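Workshop notebook, February 2026

Medal cases for the Trevaskis veterans' hall. 94 to re-hinge, 20 done. Wotis hinges bind at the corner — shimmed with card, ok for now. Two ribbons faded badly, leave teh stitching alone. Norneo glass quote 3,725, too high, ask Brukus. Hall wants names facing the door. Fine by me. Order more felt before March.

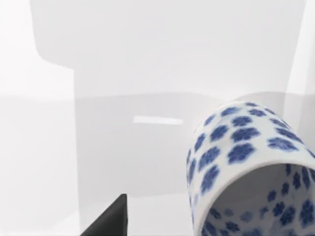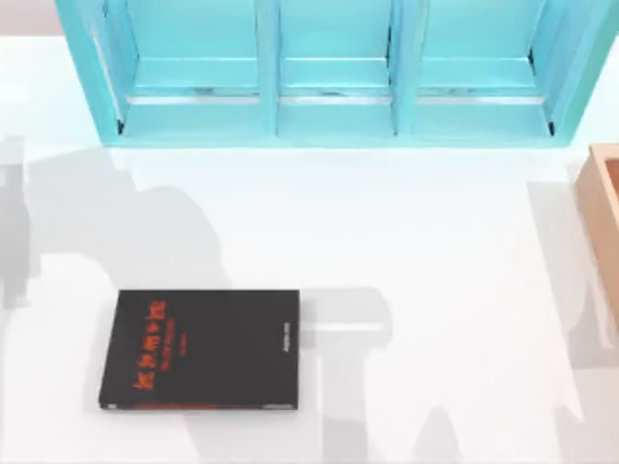

Can a tarnished medal be polished before it goes back in the case?
Leave it as is, dust with a soft dry brush, and ask the family first.

Comments

My dad's is in row one. Thank you for taking care with it.

Try brass shims, card goes soft by summer.

Will the hall be open while your doing this?

Contact the workshop | © Trevaskis Bench Notes | Back to top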